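**January, bin notes, afternoon**

Repainted bin is back in its place at the wood table. Two coats of the gray, sanded lightly between them. The first coat went on too thick in the corners and I had to knock down a run with 320 paper, which took most of an hour. Leopoldo thinks we should have left the walls bare. I still prefer the paint. The old surface had so many scratches that small dark things disappeared against it.

The bin holds up fine under load. Put 32 kg of scrap in it overnight and the rim didn't spread. Inside length at the top is 800 mm, at the floor it's 530 mm, so the slope eats more room than I had allowed for in the January list. Anything long has to go in on the diagonal or it rides up the wall.

Sorted the object stock while the second coat was curing. Three tubs now:

- keep: clean, not chipped, label still on if it had one
- wash: anything sticky or dusty
- out: cracked plastic, the foam pieces that shed, everything from the Giditz box except the lids

The Giditz box was a disappointment. Most of it had been sitting next to the heater and the soft parts had gone brittle. Vasylyna wants to ask Sydorenko for a second lot. Fine by me, but small pieces only this time, and not packed in shredded paper. I was picking paper out of the corners for days.

Tried filling the bin to the rim first, then half, then a thin layer on the floor. Full is no good for what we want, since the pile settles by itself and the top few pieces slide to the low side. Half is usable. The thin layer is the easiest to lay out the same way twice, and it leaves the walls clear so I can check the paint. Going with a thin layer until the new stock comes.

Wiped the walls with a damp cloth between fills. No paint on the cloth. The Ranix cleaner left a film on the test board, so please don't use it on the bin — plain water is enough.

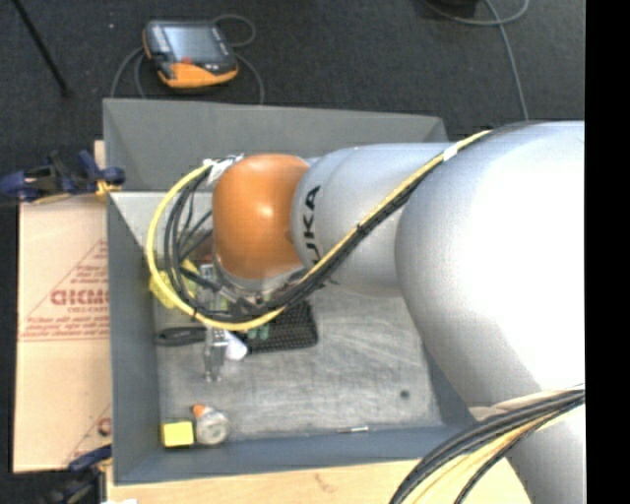 Bin with a small load, KUKA over it.

Gray is darker than it looked on the test board. I can live with it. If we do a second bin I'd go one step lighter and use a matte finish, and mask the rim properly instead of cutting in by hand.

Still to do:

- second bin, same slope, ask Clisel for a price on the panels
- felt pads under the corners so it stops creeping on the wood
- Leopoldo to finish washing the wash tub
- write the three tub names on the tubs, the tape labels keep falling off
- bring back the good sanding block, it's in the other room

Left the cloth and the bucket by the sink. Paint can is on the bottom shelf with the lid hammered down, 2 brushes soaking next to it. They need to come out before tomorrow noon.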